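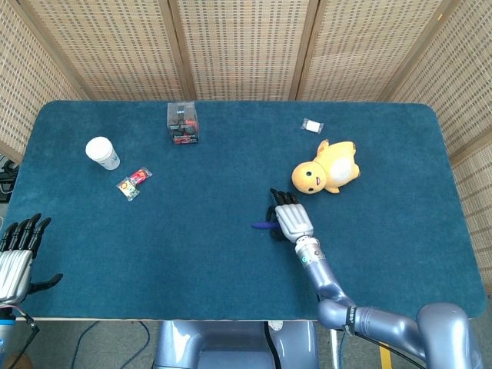
The Skuro folding screen sells for $190, and the listing promises it will "turn any corner into a quiet room." I've had one at home for 3 months. It's a decent screen. The quiet room never arrived.

I bought it for the usual reason. Two of us work from the same apartment, and Junhao takes calls all morning in a voice meant for a much larger building. We wanted something between the desks that we could fold up when people came over.

Setup takes no time at all, and I'll give Skuro that much. You pull it out of the carton, stand it up, and bend it until it stops wobbling. It does need a real bend. Set it close to straight and a door closing down the hall is enough to make it sway. The instructions say nothing about this, though they find space for a paragraph on "energy flow."

Now the sound claim. The box says the weave "softens everyday noise." I sat behind it during one of Junhao's calls and could have taken the minutes. Woven panels have holes in them, and sound goes through holes. I wrote to customer service to ask how the softening had been measured and got a reply from Leopoldo Medrano, who was polite and sent me a link to the same listing.

As something to look at, or to keep you from looking at something else, it does better. I stopped glancing up every time Junhao waved his arms around. Afternoon light still gets through, so my side of the room doesn't feel like a closet. Dust is going to be a nuisance – it settles in the weave, and a cloth only pushes it further in. A vacuum with the brush end works.

The hinges are my other worry. One already squeaks, and I fold the thing maybe twice a week. The warranty covers "structural failure," and I doubt a squeak counts.

The listing shows 824 reviews, most of them glowing, and a lot of them written the day the package came. I'd put more faith in the handful from people who have owned one for a year. Those talk mostly about hinges.

If you want to hide a messy desk, wait for a sale and buy it. If you want quiet, spend the money on headphones. I did that last week, so the bill is now well past $190.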